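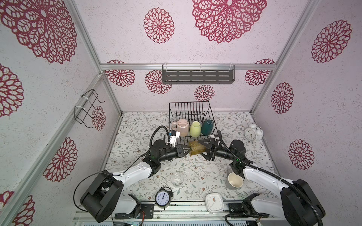 **Ticket: la impresora de etiquetas pierde la conexión después del mediodía**
Abierto por: Lorenz Zwahlen
Asignado a: Inês Morais
Estado: en observación

**Síntoma**

La impresora del almacén de Vidarport imprime bien por la mañana. Después de las 13:00 los trabajos se quedan en la cola con el mensaje "dispositivo sin respuesta". Si apago y enciendo la impresora, vuelve a funcionar durante 10 minutos y después falla otra vez.

**Lo que he probado**

- Cambiar el cable de red. Sin diferencia.
- Reinstalar el controlador en el ordenador de Yamila Carrasco. Sin diferencia.
- Imprimir la página de prueba desde el menú de la impresora — sale correcta.
- Vaciar la cola: había 33 trabajos, varios repetidos.

**Respuesta de Inês**

Gracias, Lorenz. ¿Puedes mirar la dirección IP en el menú cuando funciona y otra vez cuando falla? Sospecho de un conflicto de direcciones.

**Respuesta de Lorenz**

La dirección es la misma las dos veces, termina en 28. Pero desconecté la impresora y la dirección todavía contestaba al ping. Entonces hay otro equipo que la usa.

**Respuesta de Inês**

Encontrado. Es el portátil del turno de tarde, que tenía la dirección puesta a mano. Lo he pasado a automático y he reservado la dirección para la impresora en el router.

**Pendiente**

Špela Hoxha va a imprimir el lote de Zarmont esta tarde. Si en cinco días no hay más errores, cierro el ticket. Por favor, no reenviar los trabajos mientras la cola está parada — salen duplicados cuando vuelve la conexión.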